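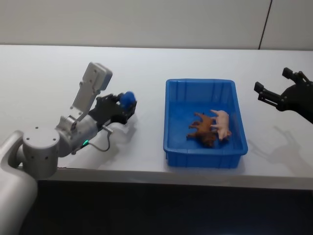 Fig. 4. Blue tray on the white table, two toy animals inside.

4. Setting out the toy tray

This section covers the Evholm small toy set on a plain table. Table height and lighting are dealt with in section 3.

4.1 Preparing the table

1. Wipe the tabletop with a damp cloth and dry it.
2. Place the blue tray flat on the table, open side up. Leave a gap of 200 mm between the tray and the wall.
3. Press lightly on each corner of the tray. If it rocks, turn it over and check the underside for grit.
4. Put the toys to be sorted on the table beside the tray.

Note: The tray is rated for a load of 2000 g. The toy set weighs far less, but do not store tools in the tray between sessions.
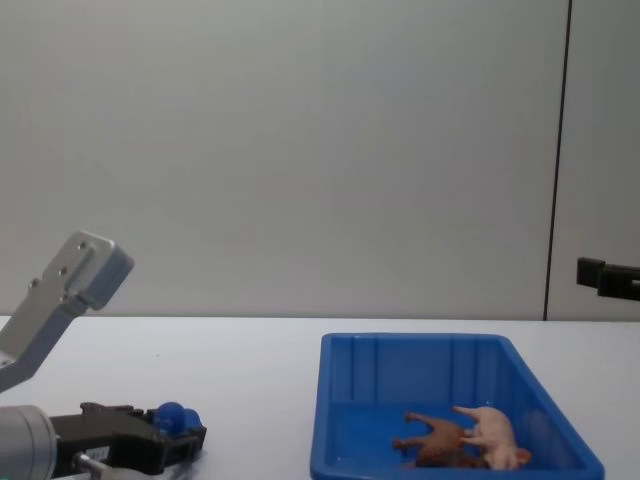

Can the animals be laid on their sides?
They can lie any way up, provided no part of a toy rests on the rim.

4.2 Filling the tray

1. Place the animals in the tray one at a time. Lower them to the floor of the tray before letting go.
2. Keep balls out of the tray until all animals are in.
3. If a toy lands on the rim, lift it clear and place it again. Do not push it in sideways, as this shifts the tray.

Caution: Small toys are a choking hazard. Keep the set away from children under three.

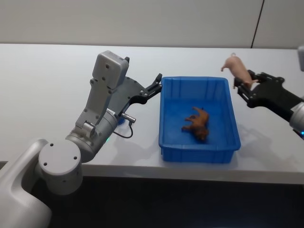

4. When the last toy is in, check that the tray has not moved from its starting place. A shift of 2 mm or less may be ignored.
5. Enter the session in the log sheet (Appendix B).

4.3 Emptying and cleaning

1. Take the toys out by hand. Do not tip the tray.
2. Wash the tray in warm water with a little washing-up liquid. Roughly 300 ml is enough.
3. Dry the corners with a cloth before putting the toys back.

Caution: Do not use solvent cleaners on the tray or the toys.

Replacement trays are ordered under the Furnell parts list, section 9.

Section checked by Vilja Mustonen, 2025-03-28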